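Bench notebook, Dretik room – June, second half
Z. Hladun

Tea shelf / cup station sort-out

Started 9.20, late, key was with Valdis. Aim for today: settle where the lidded cups live and stop them ending up on the windowsill. Roxana wants one place for them and one only.

Old arrangement was the tray. Tray is too shallow, cups tip when you slide it, and the lids go walkabout. Tray now in the cupboard under the sink, do not bring back.

Rack, first go
White wire one, two tiers. Footprint fine for the light table. Wiped both shelves, washing-up liquid then plain water. Feet – one was a bit proud, bent it back by hand, rocks less. Not perfect. Khrystyna-Mariia says put a folded bit of card under it, will try if it annoys anyone.

Clearance between shelves measured 220 mm at the front. Tallest cup with lid on goes under that easily so bottom shelf is usable, I had assumed it wasn't.

Weights, filled to the usual line, lid on: 640 g for the big one. Empty small one 238 g. Upper shelf did not bow with the big one sat in the middle for the whole of lunch. Didn't try it with a full row.

Lids
Two kinds, they look the same and arent. Flumier lids have the deeper lip. Tried swapping, they sit but lift off if you pick up by the lid. So: lid stays with its own cup, always. Trinidad to put a dot of paint on the matching pairs, she has the green.

Where on the table
Tried left, tried middle. Left is no good, you reach across everything. Settled on the back edge, a touch right of centre, low railing to the back so nothing goes over. Leaves the front clear for filling and for putting a cup down while you find its lid. Grey carpet under all this so please fill at the sink and carry over with the lid ON.

Order of doing it, for whoever is on next:
1. Rack empty and wiped before anything goes back.
2. Cup upright on the table in front of the rack, lid pressed down, hold it round the body and not by the lid.
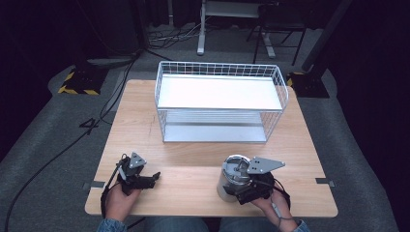

3. Big cups on the bottom shelf, small ones on top, handles (where there are any) facing out.
4. Spare lids in the Bullimness tin, not loose on the shelf.

Left to do
Ask Valdis if the second rack is still in the store, order no. ends 2307 I think. Card under the foot. Green dots. Descale the kettle – seperate job, not mine this week. Stopped 15.40.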